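Progress report to the Aguirre Fund
Nulcombe Family Center, play and snack room
2021-10-21
Prepared by Olga Pastor

Work on the play and snack room is on schedule. The walls were painted in the first week of the grant, and the old shelving has been taken out. Families have had use of the room in the mornings since then, with the back section closed off while the floor was patched.

Most of the tabletop items have now been bought. We chose plastic for the bowls and mugs after losing several ceramic ones last year. The soft toys were picked by Deirdre Dunne, who runs the morning group, and she asked for shapes that small children can grab with one hand.
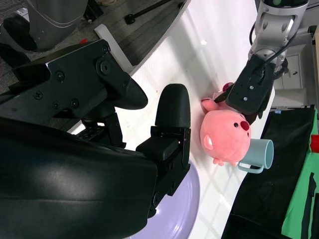 The order from Jandon came to 197 dollars, including delivery. It was short 8 bowls, which Jandon has agreed to send at no charge. We are holding the invoice until they come. The remaining toys are on order from Dretley and should be here before the end of October.

All soft toys go through the washing machine once a week. Deirdre keeps a sheet by the sink with the dates. So far 2 toys have been withdrawn because the seams opened in the wash, and we have asked the supplier for a credit.

The tables were the largest single item in the budget. We went with white tops, as the staff find spills easier to spot on them. They are wiped down after each session with the same cleaner used in the kitchen. Staff report that the surface marks less than the old one did.
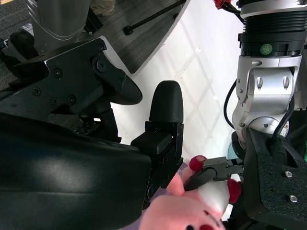 White work surface, Nulcombe, October.

Attendance at the morning group is about 75 families on the register, though not all come every week. We will send the full attendance sheets with the final report.

Still to do: fit the new shelves, label the storage bins, and replace the light over the sink. The electrician has given us a price and it is within the amount set aside. We are not asking for any change to the budget at this stage.

Related items
Nulcombe Family Center: first progress report
Grant terms and payment schedule
Soft toy washing sheet (blank)
Kitchen cleaning routine
Morning group sign-up form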